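Hand-held gripper demonstration is a way of teaching a robot a task without the robot being present. A person carries a two-fingered tool with a camera and does the job with it, often at home, on a bed or a table.
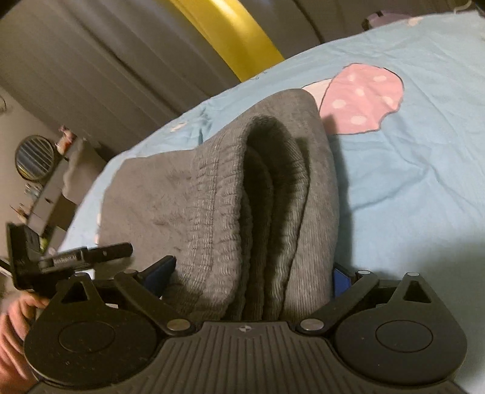
Cloth is a common subject, as it changes shape whenever it is touched. 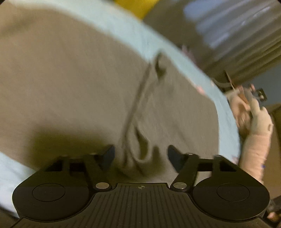

Remote control, the older method, needs the arm itself. Annelore Wegener's Lovau project used both, with 13 garments and 1000 demonstrations.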